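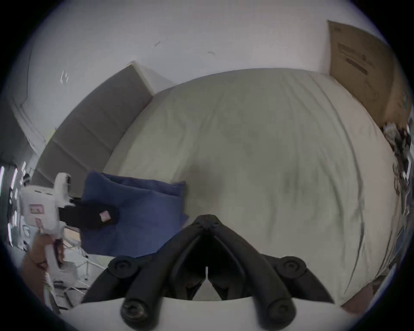 Figure 3. Bed-making task, seen from the hand-held gripper. The second device and the navy pillow are on the left.

4.2 What the work turned into

I should say first that I came to this study as a former room attendant, so I had opinions before I had any data. I cleaned rooms for years before I ever wrote a paper, and beds were the part of the job I was proud of. When Drirnix started collecting demonstrations for its bed-making system at Clernuvham in July, the attendants were asked to do the work they already knew with a gripper in place of their fingers (Figure 3). I wanted to know what that did to them, and to the rest of the shift.

The first thing everyone mentioned was the pillows. With bare hands you grab a pillow, give it a shake and drop it, all in one go, and you're looking at the next thing before it lands. With two black gripper fingers you have to decide where to pinch. Colm Fitzgerald, one of the longest-serving attendants, told me he'd never once thought about which corner he picked up until he had to pick it up like that. "I was slower than my first week," he said, "and I was being watched by my own hand."

I liked that phrase and kept coming back to it in the interviews. The attendants weren't bothered by being recorded as such – most of them said they forgot about it fairly quickly. What bothered them was that the recording kept only part of what they knew. Smoothing a sheet came out fine. Knowing when a crease will drop out by itself and when it needs another pull did not, or at least they didn't believe it did, and I never found a good way to test this.

The rota changed too. Demonstration sessions were counted as working time, at 15 minutes a bed, and we logged 811 of them. That sounds generous if you've ever had to turn a whole room round against the clock (I have!), and several people said those sessions were the calmest part of their day. But the ordinary rooms still had to be done, and they fell to whoever wasn't holding a gripper. Ívar Snorradóttir, who drew up the rota, ended up swapping people halfway through shifts, and those swaps caused more arguments than the robot ever did.

Pay was the other sore point. Attendants got their usual rate for demonstrating, and a few felt that teaching ought to be worth more than doing. I agree with them, for what it's worth, and I've tried to keep that in view when reading my own notes. We come back to pay in Section 5.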